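Site visit report: Talteck automation center, simulation and cell planning
2/28/24

Purpose of visit: to decide whether the kitting cell in next year's equipment request should be bought as a complete package or in stages, and to see how Talteck arrives at the numbers in its quotes. Two of us went from the Chaudhary plant, one from production engineering and one from purchasing. The tour took the morning and the budget discussion took the afternoon.

Talteck does integration work only. It does not build arms. The shop has three bays, and two had cells under assembly for other customers. We were asked not to record details of those, so they are left out of this report. Floor space is tight and the crating area shares a door with receiving, which the host said adds a day to most shipments.

The part of the visit that matters for our request was the planning room. Every cell is modeled before a quote is released. The software package is called Gato and runs on ordinary workstations, one license per seat. The model holds the arm, the gripper, the fixed surfaces around the work and the objects to be picked. A camera can be placed on the wrist in the model, and the planner works from that view when checking whether the fingers have room to open and close. Reach problems show up early this way, at a point where moving a wall costs a few minutes of someone's time.

We sat in on a clearance check. The test layout was a generic one with tall, blocky surfaces set close together, which is harder than anything in our own kitting area. It is also closer to the storage corner behind line two, which we may want to automate later.
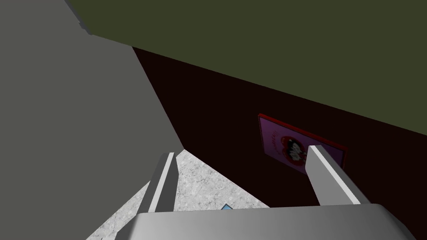
Simulated wrist view in a narrow corner, gripper fingers apart.

Points noted during the check:

The gripper housing takes up a good share of the low part of the view. A small light-blue object on the floor side was mostly hidden behind it, with one corner showing. If our process needs the camera to confirm a part at close range, a wrist camera alone may not be enough. A second, fixed camera should be carried as a separate line in the budget.

Finger length drives access in tight corners. Talteck stocks two lengths. The longer set costs more and lowers the rated payload, so the choice has to be made before the arm size is fixed.

The gray panel and the maroon wall in the model are plain and evenly lit. Our own floor has glare from the dock doors in the afternoon. The simulation does not cover this, and Talteck was clear that it does not. A lighting survey is quoted separately.

Print on the purple panel in the model was too blurry to read in the wrist view. We asked about label reading and were told to plan on a dedicated reader. Our bin labels are small and some are worn.

Budget notes

Talteck quotes planning in hours. A cell of our type is estimated at 80 hours of modeling and layout, with 38 more if we want the storage corner included in the same study. Doing both together saves one site survey. The hours are billable whether or not we go on to purchase, and the model files are ours at the end. Purchasing confirmed that the files can be given to another integrator.

Gripper spares are sold as finger sets at $232 each. We should hold two sets at startup. The annual Gato seat is $991 and is optional. Without it we can view the layouts but not change them, and each later change goes back to Talteck at the hourly rate.

Lead time on the arm is longer than on anything else in the cell. Guarding and the base frame can be made locally. Allel, which supplied the fencing for our palletizer, can work from the Talteck drawings, and its last price was lower than the integrator's for the same footage.

Open items

Payload figure with the long fingers, in writing.
Whether the fixed camera mount is included in the base frame drawing.
Power and air drops at the storage corner. Maintenance has the old drawings, and they do not match what is on the wall.
Training days on site, and whether travel is billed.

Recommendation: fund the planning study from the current budget, storage corner included, and hold the hardware request until the study is returned. The capital form is due in March. The study should go on it as a committed cost, with the arm, reader and second camera listed as estimates.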